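Haswood Kids' Dress-Up Trunk, reviewed by Vibeke Briem

Every September the shops tell parents that a trunk of dress-up clothes will end the costume fights. I have two kids and I don't buy it, but I did buy the trunk.

You get 9 pieces: capes, a vest, two skirts, a crown, masks and a wand. Item number 3404. The label says ages 3 and up. My three-year-old tripped on the longer cape before lunch on Saturday, so I'd read that as "ages 3 and up if you own a sewing machine."

The seller calls the fabric "play tough." I don't know what that means, and the page doesn't say. The cape seams have held. The crown is already bent – my son sat on it.
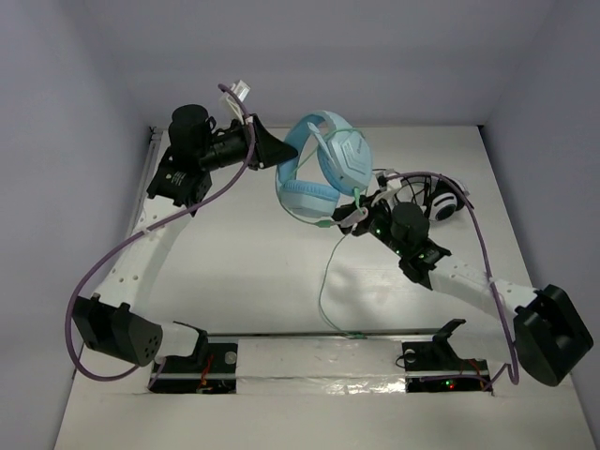
Can the pieces go in the washing machine?

The capes, vest and skirts can, on cold, and they should hang to dry. Wipe the masks and crown with a damp cloth. The wand has a paper star glued on, so keep it away from water.

The Tivum set costs less and leaves out the skirts. My neighbor Hrefna Arnardóttir has that one and says her girls only ever wear the capes anyway. Mine are the same so far.

Returns are accepted if the tags are still on. Good luck with that once a kid has seen the wand. Extra capes are sold separately, in green or purple.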